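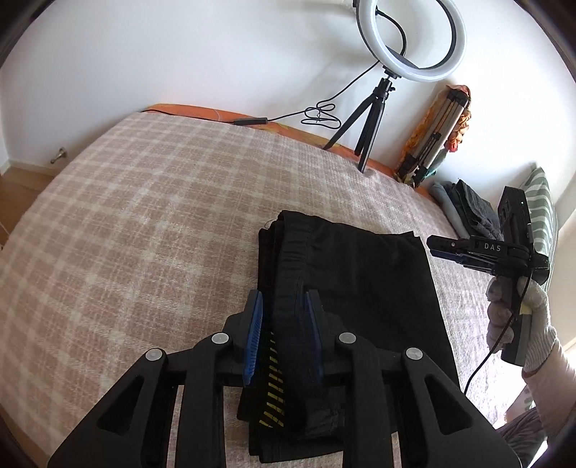 Folding, part two. Last week we did flat cottons, towels and pillowcases, so if you missed it get the sheet from Miklós Veres before you start on this one. Today is anything with elastic. The rule for elastic is fold along the length first, then across, and never roll the waistband over on itself. Look at the black one on the plaid blanket, the gathered waistband runs straight down one side of the stack and the puckers are left alone. Don't pull them flat! They spring back and take the fold with them. Loose thread at the corner too, curling out onto the blanket. Snip those, don't tug. Tugging opens the seam and then it's a mending job and mending is week 12.

Order of work for elastic waists:
Lay face down, smooth from the middle out with the flat of the hand.
Legs or sides together, seams matched.
Waistband to the outside edge of the bundle.
Fold up from the hem. Two folds for shorts, three for long pants, check thickness.
Press down with palms. Count to five. Leave it.

Dark fabric is hard to see folds in. Work by daylight if you can and use any bright stitching or trim as your guide line. Fuzzy blankets grip the cloth, good for learning on, but they shed, so brush dark things before they go on the shelf.

Common faults from the practice round: corners poking out, hem not reaching the waistband, everybody folding in the air. Put it DOWN. A bed is a fine table. Edit Csizmadia's handout on sleeves (room 803, top tray) covers the poking out corners better than I can here. 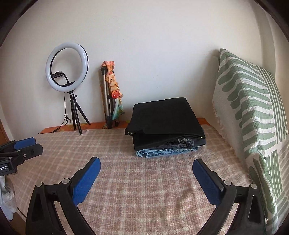 Altdale, September

Stacking. Heavy and stiff on the bottom, soft on top. Denim makes the best base, like the light blue one at the bottom of this pile, with its edge a little forward of the rest. Grey tweedy piece in the middle, folded black one on top. Somebody will ask if the denim edge should be pulled back into line. For a shelf yes, for a suitcase it doesn't matter.

Buttons. A button in the middle of a stack leaves a dent in whatever is pressed on it, so for long storage turn it to the inside or lay a sheet of tissue over. For a drawer you open every day skip the tissue.

How high? Keep it low enough to lift with two hands and not tip. If you need your chin it's too high. Split it.

Scarves are not for stacking. Printed ones slide out of any pile you put them in. Knot loosely round something upright or hang, and we will do silk seperately with Boglárka Hegyi, who has her own views on knots.

Homework for Wednesday: one stack, 2 garments minimum, one of them with elastic. Carry it down a flight of stairs and write down what moved. Half a page is plenty. Leave it in the Juhász folder or under my door, 878, not both please, I ended up marking the same ones twice last time.

Bring next time: a shirt with a collar, somthing knitted, small scissors.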